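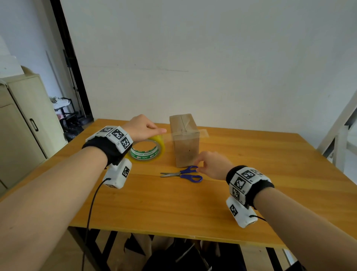

Ursina Danzer reckons the wrist modules are still too tall, and that I'll be cursing them the minute the arm has to copy anything done close to the table. She said it twice on the phone and then sent it again as a message, so I'm writing it at the top of the October pages where I can't pretend I missed it.

She may well be right! But today was the first Sunday the whole lot ran at the same time, both wrists and the head camera, and I'm in too good a mood to start redrawing parts.

For anyone at Naludmont picking up this notebook cold: Mivska is the two-armed bench robot, or will be, and these are the things I strap on so it has something to learn from. White block on top of the wrist with three marker squares, white housing underneath with one more on its side, black strap holding it all on, cable out of the bottom. Left and right are meant to be the same apart from the IDs on the markers. They aren't quite, because I glued the left one before I'd worked out how to glue them.

Task was parcel taping, same as we agreed. Small brown box, roll of tape, scissors with the blue handles. I like it as a first job because both hands have to do different things, one keeps the roll still while the other goes off for the scissors, and you can't cheat by doing it all with your favourite hand. Lanying wanted to start with stacking cups. I said cups are dull. We're doing cups next week.

Setup as run
Bomuvton boards in both lower housings, old firmware on the left, new on the right (I know)
Marker squares 19 mm, matt paper, small labels beside them so I stop mixing up the IDs
Head camera tilted down further than last time
Xie doing the pose solving on the laptop, default settings apart from the smoothing, which I turned off

The longest take came out at 1608 frames and Xie kept hold of the left wrist the whole way through, which has never happened before. The right one is another story. It's fine while I'm reaching in, fine over the scissors, and then as soon as I turn the palm up to bring the blades round to the tape I lose the top markers and it has to live off the one on the side. Xie doesn't like living off one. The pose flips over, so for a handful of frames my hand is apparently facing backwards, and then it snaps back as if nothing had happened. Played through the arm simulator this looks like somebody trying to shake off a wasp.

I had a go at fixing it by moving the right module round a bit towards the thumb. Better on the turn, worse on the reach. Put it back.

Lanying Xiong had a better thought when she rang at teatime, which was to throw out any one-marker pose that disagrees with the frame before it by more than a sensible amount and let the board's motion readings fill in. I'd been treating the boards as a spare. She treats them as the main thing and the markers as the correction. I've been going over that all evening and I think she's got it the right way round, annoyingly. It would need both boards on the same firmware though, so that's the job before any more taping.

Cables. The left one is fine hanging down and I forget it's there. The right one comes away towards the outside, and whenever I reached across the box I felt it tug at the housing. Not hard, but a tug on the housing is a tug on the side marker, and that's the very marker I'm leaning on when things go wrong. Try a softer cable, or turn the exit to face up the arm. There's a drawing of the turned version in the blue folder, page 2, ignore the screw sizes on it.

Straps: good. Wore them all afternoon and only took the right one off to look at the glue. Do them up tighter than feels polite, because at the looser setting the block rocks when you press down on the roll and Xie very faithfully records you rocking.

Back to Ursina's point about height. I did knock the lower housing on the table edge a few times while reaching for the tape, so I tried working with my wrists held up, and then of course I was taping like a man wearing oven gloves and none of it is any use as teaching data. Those takes are in the folder marked stiff. Please leave them out of the training set! The battery is what makes the housing so deep. I've got a flat 500 mAh cell in the drawer that would let me slim it down, if the board will sit beside it and doesn't need to go on top. Haven't measured. Will measure.

To do before the next session
Same firmware both sides
Lanying's rejection rule, try it on today's long take first so we can compare
Softer cable on the right
Measure flat cell against board
Reprint the left marker set, one corner is lifting
More tape
Ring Ursina about the height and let her say it a third time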